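Clumodgate string sorting – read me first

Hi! I keep this folder for anyone who wants to look at how string and thin cord get sorted by color into baskets. It started as my own notes on a messy craft drawer (so much string) and it grew from there. The full set has 3,138 pictures, and 1,694 of them are labeled so far. I'm getting to the rest – slowly.

The label file has one row per picture: basket color, string color, and whether the string is in a basket or out on the table. A blue cord out over the countertop, with a teal basket nearby, gets "blue, out".
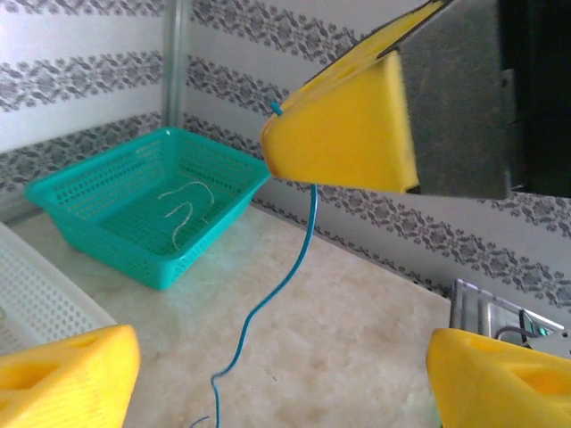 Buckley: could you add a "tangled" column? Two curls lying on top of each other are a pain to tell apart.

Good idea, and it's going into the next version! For now I put "overlap" in the notes field. Watch out for dark string on green mesh too, it's really easy to miss. I fixed 62 of those labels in September and I bet there are more.

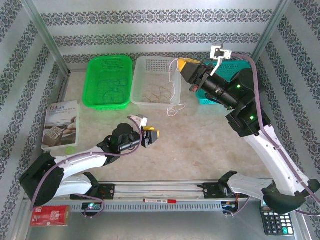
Green, whitish and teal baskets, with a pale pink string over the middle one.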